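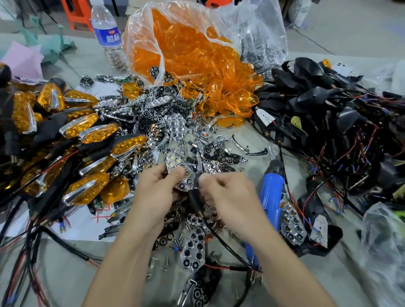
Test every board before it goes in the housing, Nisreen Tarawneh told me when I started on signals, and don't trust the one you tested yesterday. I have kept to the first half of that.

2 min read

This is a long job of small parts. A turn signal is a black body, a reflector board with the LEDs in it, an amber lens, a chrome trim and a few screws. The order for Sidberg is 219 signals, and we are well into it. The finished ones go in a heap on the left, wires and all. Lenses stay in their bag until the bag gets too full to behave, and then they are all over the bench.

I touch the leads to power first. If the LEDs light, the board gets a lens. If one stays dark, I look at the solder where the cable joins, and most of the time the fault is there.
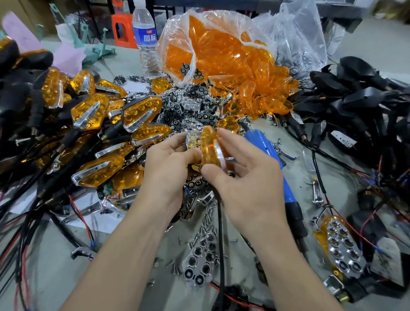 Macarena Urrutia

The lens has to be tried against the housing before any screw goes in. Ours come from two molds and one of them runs a hair tight at the pointed end. If you force it you get a white stress mark in the amber and the lens is scrap. I turn it, try again, and put it back in the bag if it still won't sit.

Screws get loose on the table no matter what I do. I tried a dish in October and kept knocking it over, so now they live in a pile close to my hands.

The wires still need a better system. Next week I start on the Pridine order, which uses the same board with a longer cable.

Comments (2)

Borkik: Do you seal the lens or only screw it?

Macarena Urrutia: Screws first, then a bead of sealant at the next bench.

Contact | © 2022 Macarena Urrutia | Back to top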